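Marktstand-Deko, Obstregal -- Galerie

Stand Juni, wird noch ergänzt. Kurz vorab für alle, die gefragt haben: das Regal ist unser altes aus der Ecke Arruda, schwarzes Metall, helle Holzkisten schräg eingehängt. Früchte alle künstlich, Blumengirlanden auch. Bestellt über Skerari, 400 Teile im Karton, davon viel Kleinkram -- Kirschtomaten, Oliven, sowas. Die Trauben kamen extra, von Drilaston. Gesamtkosten mit Girlanden und Baum 221 Euro, Regal nicht mitgerechnet.

Aufbau am Montag, ging fix. Girlanden zuerst ums Gestell wickeln, dann erst die Kisten rein. Andersrum hängt man ständig mit den Blättern in den Latten, haben wir letztes Mal in Tromthorpe gemerkt. Kabelbinder nehmen, kein Draht, der zerkratzt den Lack.

Farben: oben dunkel, unten bunt war der Plan. Helle Trauben wandern noch, mal gucken wo sie am Ende landen. Die kleinen Sachen rollen gern nach vorne, evtl. kommt noch Filz in die Kisten. Wer Filz übrig hat bitte melden, Farbe egal, hauptsache nicht Neon.

Jetzt die Bilder, erstmal nur zwei, der Rest folgt wenn ich dazu kome. 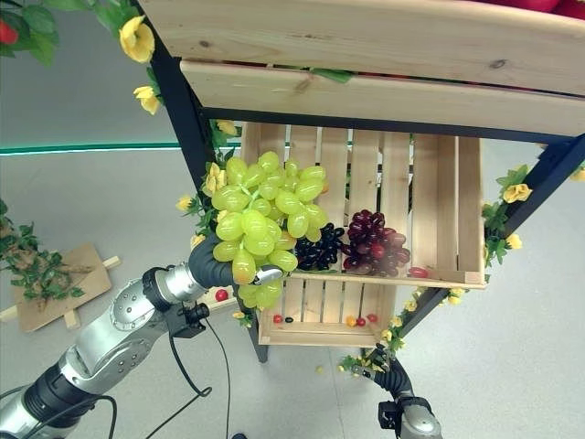 Helle Trauben vor der Kiste, dahinter die fast schwarzen und die roten. Unten Tomaten und eine Olive, noch recht leer.
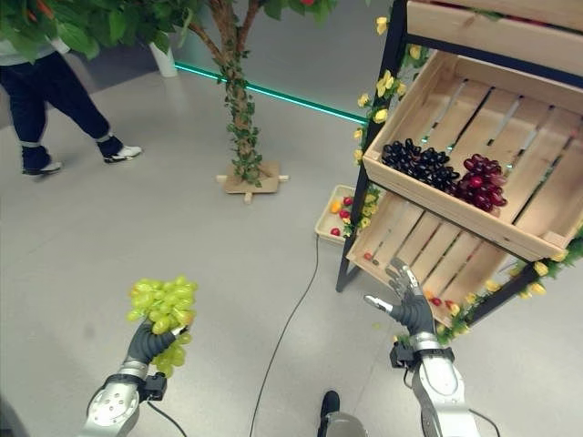

Mit Baum und Efeu dazu. Die gelben Blumen am Gestell gefallen mir richtig gut -- der flache Karton am Boden hat auch noch Früchte drin.

Frage kam per Mail: Wie kriegt man künstliche Trauben wieder sauber, wenn sie länger gestanden haben?

Lauwarmes Wasser mit einem Tropfen Spülmittel, kurz durchschwenken, abspülen und über Nacht auf ein Handtuch legen. Keinen Glasreiniger, davon werden die Beeren stumpf. Zwischendurch reicht ein weicher Pinsel gegen den Staub, und die Stiele am besten garnicht nass machen.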